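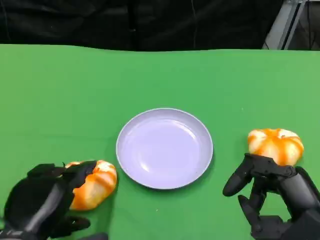
Home | Sets | Handling notes | Changelog | Contact

# README: Helach Table Set

Posted 10/15/24 by the Enham props desk

## What's in the box

Helach is a set of small things that go on a table, and the table they go on. It covers plates, bowls, gourds, imitation fruit and a handful of items filed under "other", where they have been happy for years. There are 201 pieces in total. The catalogue used to say 80, which was correct when it was written and then stayed up for a very long time.

This file tells you how the pieces are named, how to lay them out, and how to put them back so the next borrower doesn't write to us.

## The basics

- Surface: flat, green, matte. The colour is called "green" in the catalogue. Please stop proposing alternatives.
- Backdrop: black curtain, full width. It has folds. It is meant to have folds. Do not iron it.
- Standard arrangement: one plate, two pumpkins.
- Standard arrangement, festive: see above.

## Plates

The house plate is round and shallow with a raised rim. Its colour is a pale lavender-white, a shade that looks white until you put it beside something white. The basin is glossy and shows every fingerprint, so wipe it with a dry cloth before you start and again after you've moved it "just a bit".

Centre it left to right, slightly nearer to you than the middle. Past borrowers have measured this with a tape. You may do that if it brings you comfort.

An empty plate is a complete arrangement and has its own code, `plate_00`. Three separate people have reported it as missing data.

## Pumpkins

The striped one is the favourite. It's small and ribbed, with bright orange bands alternating with creamy white, and in the layout notes it goes immediately left of the plate, close to the rim. Its code is `gourd_stripe`. The code does not say pumpkin because the person who wrote the codes held strong views about gourds, and we lost that argument in August.

Other pumpkins in the set:

- `gourd_plain`: orange, unremarkable, dependable
- `gourd_bumpy`: divisive
- `gourd_bumpy_2`: bought to settle a dispute over `gourd_bumpy`, and didn't

Lift pumpkins from underneath. The stem is decoration. We have a jar of stems.

## Naming

Layouts are written surface first, then plate, then whatever is left of the plate, then whatever is right of it. If a side has nothing to record, write `none`. Don't leave it blank, and don't write `n/a`, `nil` or, as one of you did through most of a season, `nope`.

Left and right always mean your left and right as you stand facing the curtain. This was clarified in version 2, following a version 1 in which it was very much not clarified.

## Known issues

- The catalogue has one more bowl than the shelf does.
- The Cai index and the Bendavitz index disagree on whether a squash is a vegetable for sorting purposes. Use Cai. Bendavitz is kept for anyone with old layouts and a forgiving nature.
- Search for "orange" returns the oranges, the orange pumpkins and a mug.

## Borrowing and returning

The full set ships in nested trays. Plates stand on edge with a felt sheet between each pair. Gourds go in the deep tray, heaviest at the bottom. The curtain travels rolled. The replacement charge for a whole set is $900, and yes, we have had to find that out.

---

Comments (3)

**traylabel**: Is the mug under "other" or under "orange"? I've checked both and now I doubt everything.

**secondfelt**: We left ours on plate_00 all weekend. Very restful. Would borrow again.

**quietgourd**: gourd_bumpy is the best piece in the set and I'm tired of the tone in this README.

Older posts | Back to top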